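Govavel Community Help
Teaching and Demonstrations

Hand-held gripper demos for a tidy-up task: how messy should I let them be?

Marama Pearce
Views: 1301

I started recording demos in July and I'm completely hooked! The task is putting small household things into an open cardboard box, one at a time, using the hand-held gripper. Later the policy will run on a real arm with the same fingers.

My first batch was super neat. Same table, same box, same four objects, always starting from the same spot. It trained fine and then fell apart as soon as I turned the box a little. So now I want to redo it properly, but I can't decide how far to go. Do I change the tablecloth? Leave stuff on the shelves behind? And is it bad if I fumble a grasp and try again in the middle of a demo? I've been deleting all of those.

Svetozár Vaněk

More data. I did 2115 demos for my drawer task and it got good somewhere in the second half. Don't overthink it, just record.

Marama Pearce
Thanks! My wrist is already complaining, so I'm hoping for something under that, haha.

Vlasta Tichý

Oh, this is my favorite part of the whole hobby, so sorry in advance for the length.

Stop deleting your fumbles! If you miss a plush toy, back off, and come in again cleanly, the second try shows the policy how to get out of trouble. I keep those. What I throw out is the demo where I stood there thinking for a while with the gripper hanging in the air, or where I dropped something on the floor and went to fetch it.

For the background, go ahead and leave the room as it is. Patterned cloth, full shelves, chairs, all good. Then move to another table, or another room, and do the next set there. A few demos in each of many places did far more for me than a big pile from one corner. My Skurkus set is 3024 demos now and the rooms I added last were the ones that fixed it (I should have started with them, but you live and learn).

Things I'd change between demos:
- where the box sits and which way it's turned
- what's already in the box, from nothing to nearly full
- the mix of soft and stiff items, so fuzzy things one time and crinkly packages the next
- where your hand starts, including low and off to one side

Watch your finger opening near the box walls. It's so easy to come down with the fingers wide and one on each side of the cardboard, and then closing grabs the wall when you wanted the thing inside. Your own wrist corrects for it without you noticing, but an arm has a harder time. Either narrow the fingers before you go in, or shift over until both are clearly inside the walls.

And go slower than feels natural! I count to two in my head before each close. Fast swings blur the view and the tracking gets jumpy.

My current setup, box partly filled, fingers open wide with the right one outside the wall:
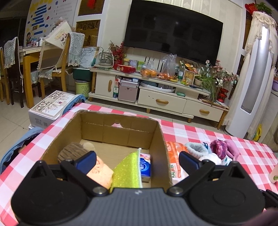
More in Teaching and Demonstrations

Remote control or hand-held for pouring? (started by Iveta Paulík)
Finger pads slipping on plastic packages
Tracking drifts when I walk between rooms
How do you label a demo with two grasps in it?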